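A Saturday at the Gatti Open House, Wutidville
27 Sep 2025

I had been promising myself a trip to the Gatti costume and fashion archive ever since my sister moved out that way, and when they announced an open house I finally packed a sandwich and drove over. Wutidville is prettier than I remembered, all brick and awnings, and I got lost twice (happily) looking for parking. 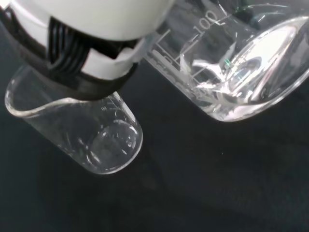 Photo: Renzo Rinaldi

Inside, they walk you through the gowns first, and oh, the gowns! There are 3,751 pieces in the collection and only 24 on show, which sounds stingy until you're standing in front of a beaded stage coat that Ludard made for a touring singer and you forget there is anything else in the building. Our guide had us linger over the hems and the mended elbows - stars sweat and rip things like the rest of us, she told us, and the repairs were her favorite part.
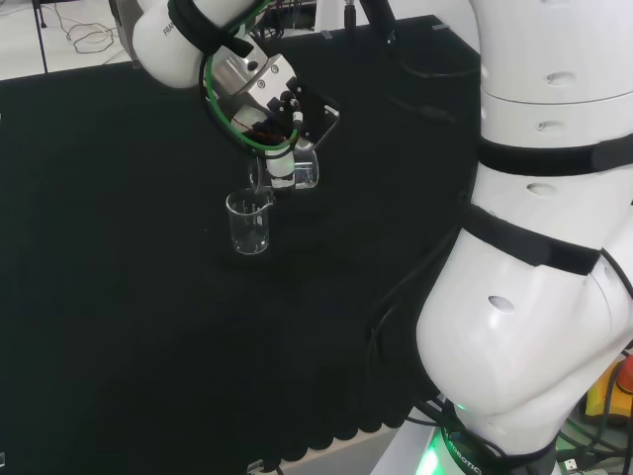
I liked the Ukach room best. It's mostly fan magazines and red carpet shots, pinned up so close together that you end up reading captions over a stranger's shoulder and striking up a conversation. A lady from two towns over and I spent a good while arguing about capes. She is for them. I came around a little, though I still say a cape wants stairs.

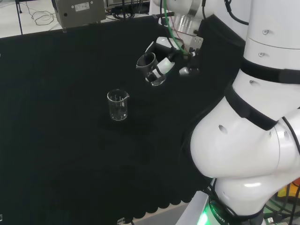
Lunch was soup and very good bread in the courtyard, and tickets were $9, with kids free. The shoe gallery was closed for new lighting and should be open again in November, so I've already told my sister to keep the guest bed made up.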